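Teken Loanword List: data card

20/11/2024
Defne Ateş and Umut Sarıgül

Teken is a list of 2,202 loanwords collected from regional newspapers and parish newsletters, with source language, first attested spelling and part of speech.

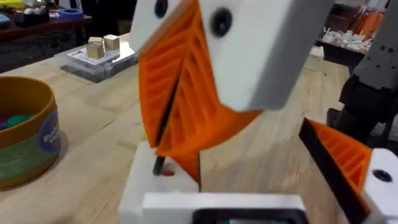

## Contents

The release has 3 files:

- `words.tsv`: one row per headword
- `citations.tsv`: over 4,000 dated quotations, keyed to headword ID
- `sources.tsv`: title, publisher and print run dates for each periodical

All files are UTF-8, tab-separated, with Unix line endings. The first row is a header. Empty cells mean "not recorded"; a single hyphen means "checked, none found".

## Collection

Scanned pages were read with the Pravier OCR package, then corrected by hand. Headwords were taken up only if they appeared in two or more periodicals. Place names and personal names were left out. Trade names were kept where they had gone into lower case.

Source languages were assigned by Chiyo Wada and checked separately by Necati Kahraman. Where the two disagreed, both codes are given in `lang`, separated by a semicolon, and `agreed` is set to 0.

## Known problems

- Diacritics are unreliable in citations from the Akyol newsletters, which were set on a typewriter.
- `first_date` gives the earliest date in this collection. It should not be quoted as the earliest use in the language.
- Cooking and textile terms are over-represented.
- IDs above 900 were renumbered in July. Older scripts need `id_old`.

## Licence and contact

CC BY 4.0. The scans themselves are not included and remain with their publishers. Corrections go to Wellington Assunção through the issue tracker; please give the headword ID and the page reference.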